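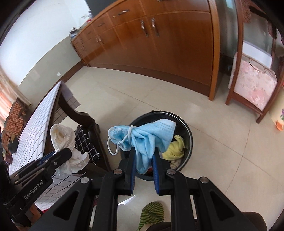 Cabinet, tiled table and the wastebasket, dining room side.

Help wanted: tidying person for a very lived-in house in Poltdale

Hi! I'm Gleice Bittencourt and I run Zuvine, a small home help outfit (there are 2 of us, me and Dima Bitar, and we're swamped). We need one more pair of hands for the ordinary stuff: picking up used tissues and old face masks, emptying baskets, folding cloths, wiping down tables, and getting all those little things off the floor that everyone else walks past.

Most of your time would be at the Nikolaidis house. It has a big wooden cabinet with more drawers and doors than I'd ever want to dust, plus a table with a white tiled top and carved legs. Grout lines, sorry! An old toothbrush does the trick and I'll bring you one.

It's 24 hours a week, mornings only, through the end of March, and I'd love to keep you on after that. You don't need experience, but please be okay with stairs and with a radio that's always on. Gloves and bags are on us.

To apply, send me a few lines about yourself by 25th September, or call the Zuvine number and ask for Dima if you hate writing.

Shares 33 | Comments 2

This site uses cookies. Accept | Settings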